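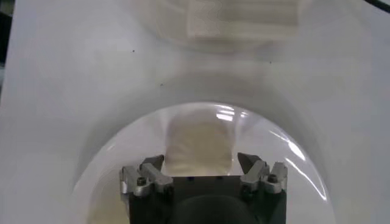 My brother reckons it's the length of the string and nothing else, and that I've wasted an evening swapping weights. Is he right?

Sorry, should explain. I'm helping my daughter with her physics homework (she's at Westmont, they use the Parden worksheets) and we've been timing a pendulum in the hallway. It's a bit of thread with a nut tied on the end, hung off the coat hook. The sheet wants the time for one swing, there and back, then it asks what happens if you make the bob heavier. I was sure heavier meant faster. We got 37 seconds for the lot with one nut and the same near enough with three nuts, so either I can't work a stopwatch or I've had this wrong since school. Thread is 40 cm from hook to knot, and the nut hangs a little below that. We counted 20 swings each time. Also our answer doesn't match what you get from the formula on the back of the sheet and I can't see why. Any ideas?

Posted 8 December 2022

3 replies

Tiêu wrote:
Your brother's right about the weight. Gravity pulls harder on the heavy one but there's also more of it to get moving, and the two cancel out. Same reason a big stone and a small stone dropped together land together.

Your timing is the bit I'd look at. 37 seconds divided by 20 swings is 1.85 seconds each. Now put 40 cm in the formula: 2 pi times the square root of 0.4 over 9.8, and I get 1.27 seconds. That's a massive gap, far too big for a slow thumb on the stopwatch, and a nut hanging a bit low won't cover it either. Work it backwards and 1.85 seconds wants a thread of 85 cm or so. Is the tape measure in inches on one side by any chance? 40 inches would be too long, mind, that'd give you 2 seconds a swing, so it doesn't fit perfectly. Or you lost count somewhere. If you really did 29 swings and thought it was 20 it would come out right, but that's a lot to lose!

I'd do it again with 8 swings, which is harder to muddle, and say the numbers out loud. Start on zero when you press the button, don't start on one. And measure to the middle of the nut.

Pitent wrote:
its the angle. if you pull it back too far it goes slower, teacher told us to keep it small

Tiêu wrote:
Small angles are a good idea, yes, but it won't account for this much. Even letting go with the thread out sideways only adds 18 per cent, and she'd need nearly half as much again. Keep it under 10 degrees anyway, the formula only works for little swings.

One more thought, is the thread touching anything on the way? If it catches on the edge of the hook the length changes halfway through, though that usually makes it quicker. We did this one back in April and ended up hanging ours from a bulldog clip on a shelf, so the top stayed put. Post your new times if you get a chance, and the length measured again with the nut on.

Report this answer | Share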